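Can a Machine Tidy Up Yet? A Morning at Lultik

Ask the engineer who runs the picking work at Lultik, a small automation shop in Prurkbridge, whether a machine can do chores, and the answer is slow to come.

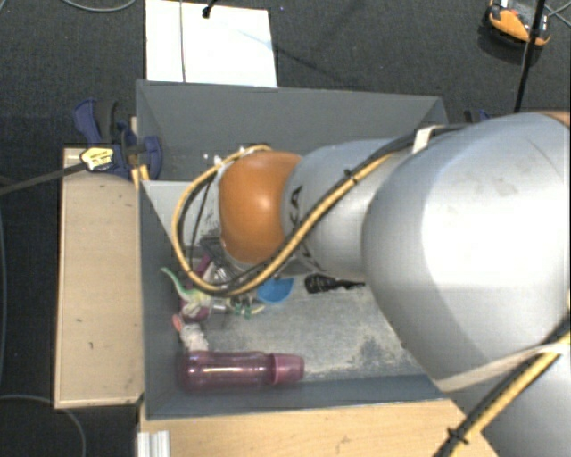 "Some of them, for part of the day," she says. "Picking things up out of a bin is the chore I know best. It's the same job as clearing a kid's room, except the mess stays where you left it."

She has been at it for two years. Before that she worked at Lengyel, a packing plant, where the arms moved identical cartons all shift long. "Cartons are easy. You know the size, you know the weight. At home, everything is a different shape and half of it is under something else."

Bottles, bowls and soft toys each go wrong in their own way, she says. Clear plastic is hard for the cameras. Soft things fold when the fingers close on them. A bowl is fine if you catch the rim and hopeless if you don't.

I asked for a number. On mixed items her current setup gets 70 out of 100 on the first try. "People hear 70 and think that's good. Would you keep a dishwasher that left 30 plates dirty?"

Speed is the other problem. She timed herself against the arm last November with a full bin. She took 26 seconds. The arm was still going when she came back with her coffee.

On the shop floor she is more hopeful. Pravar, a parts supplier across the river, wants returns sorted overnight, and a slow machine is no trouble there — the bins only have to be done by morning. "They can have a person look at whatever it couldn't grab. That's a job we can do now."

And the house? She doesn't expect to see it soon, and she doesn't want one of these arms in her kitchen in any case. "It's too big, and it's too strong to have near my kids. Laundry I still do myself. I'd pay a lot to be wrong about that one."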